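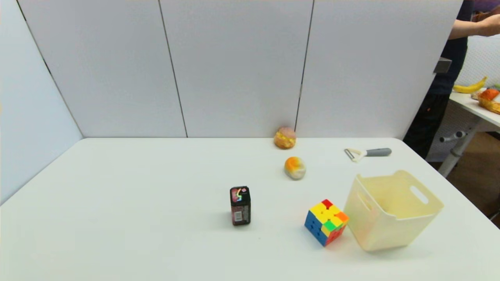
Player Accounts and Game Integrity - Urkham Games Support

Ticket subject: Free spins round ended early, balance not updated
Game: Platari (video slot)
Opened by: Noémie Chan
Assigned to: Karine Girard
Status: Closed
Date opened: 31 May 2018

Summary of the report

The player states that a free spins round in Platari was triggered from the base game and stopped before all of the spins had been played. The screen froze on a partly turned reel set, the sound continued for a short time, and the game then returned to the lobby. On reopening Platari, the player was shown the base game with the standard background and no message about an unfinished round. The player was using a tablet with the browser version of the game and asks that the missing spins be restored or paid.

First review

The session record was requested from the game server at Dastbridge. It confirms that the bonus round was awarded and that the connection between the tablet and the server was lost while the round was in progress. Platari decides the result of each spin on the server before the reels are shown to the player. A lost connection therefore does not change the outcome of a spin that has already been requested. Spins that have not been requested remain open and are held under the player's account.

In this case 2 spins were still open. The game should have offered to resume them when it was next loaded.

Steps requested of the player

1. Close every open tab or window in which Platari is running.
2. Sign out of the account and wait for the sign-in page to appear.
3. Clear stored data for the casino site only. Other sites need not be cleared.
4. Sign in again and open Platari from the "Recently played" row in the lobby.
5. Do not place a new bet before the game has finished loading.

The player replied that all of the steps had been followed and that the base game loaded as before. A screenshot of the game history page was attached. The history page listed the bonus round as "In progress".

Second review

The ticket was passed to the game integrity desk, where Marwan Farah compared the round record with the account record. The round was held correctly, but it had been saved under the earlier build of the game. Platari was updated at the server while the round was open, and the new build did not look for rounds saved by the old one. The same fault had been recorded in March in a different title, Leclerc, and was corrected there - the correction had not been carried over to Platari.

The win already collected in the bonus round, 440 credits, was shown in the round record but had not been added to the balance. Under the game rules, a bonus win is paid as a single amount when the last free spin has been completed.

Action taken

The open round was moved to the current build by hand. No result was altered, and no spin that had already been played was repeated. The player was asked to open the game once more and to accept the message "You have an unfinished round".
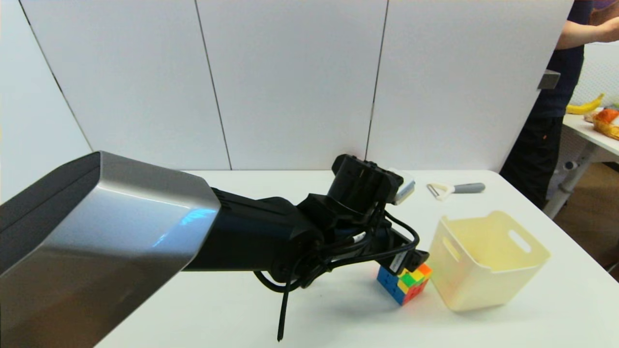
Noémie Chan replied: The message came up this time and I was able to play the rest of the round. The last spins brought in another 200 credits, and the full amount is in my balance now. I would still like to know whether the wager I placed to trigger the round counts toward my loyalty points, as the points page has not changed.

Response from Karine Girard

Thank you for confirming. The payment of 640 credits matches our record of the completed round.

Loyalty points are awarded when a round closes, and not when the bet is placed. As the round has only now been closed, the points will appear after the next daily update of the points page. Free spins do not earn points of their own. Only the wager that triggered them is counted.

Notes for staff

Until the corrected build of Platari is released, any report of a missing bonus round should be checked against the build number in the round record before the player is asked to clear stored data. Rounds saved under the earlier build should be sent directly to the game integrity desk. Front-line agents should not credit a balance by hand while a round is open, as the game will pay the same win again when the round is resumed.

Approval to close: Jade Morin
Linked tickets: one, Leclerc, same fault
Player notified of closure by email. Replies to the closing email will reopen this ticket.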